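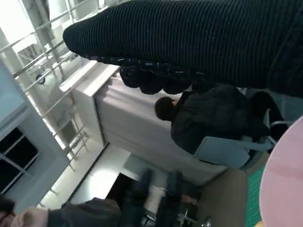 Black ribbed knitwear at a white table, with a guest in a padded jacket seated at it.

The Kitchen at the End of the Line

Guests who travel to Watport in December generally arrive hungry. The last stretch of road runs beside the estuary, and the lights of the Nuvari lodge come into view only after the final bend. Dinner service begins at 6 p.m., and the kitchen holds a pot of barley soup for those whose journey has taken longer than planned.

Nuvari opened its dining room to the public three years ago, having previously served only residents of its 20 rooms. The decision was made by Waltraud Eberhard, who has directed food and beverage at the property since it left the Pleltenora group. Under her direction, the menu has been shortened and the wine list rewritten, and the breakfast buffet has given way to table service.

"A hotel restaurant should belong to its town," Ms. Eberhard says. "Our neighbors eat here on birthdays and after funerals. The menu must be suitable for both."

The kitchen purchases its lamb, root vegetables and most of its dairy from farms in the Yorath valley. Fish is landed at the Watport quay and appears on the menu according to the catch, written on a card that is replaced each afternoon. Smoked eel with pickled beets has remained a fixture through the colder months, as has a slow-braised lamb shoulder, served for two and carved at the table.

Bread is baked on the premises. The rye starter came from the former village bakery, and the loaves are proofed overnight in the old linen room, where the temperature holds steady in all seasons. Guests may order a loaf to take home, provided they inform the front desk by 9 p.m. the evening before departure.

For less formal occasions, the bar offers a shorter menu from noon. Fish cakes, a cheese plate and a hot beef sandwich are served there throughout the day, together with cider from two Yorath presses. Walkers are welcome in boots, and dogs are permitted on the bar side - though not in the dining room.

The cellar holds 300 bottles, with a preference for small producers and an unusually good selection of half bottles. A three-course dinner is priced at 103 per person, excluding wine. Reservations are recommended for window tables, which are released a month in advance.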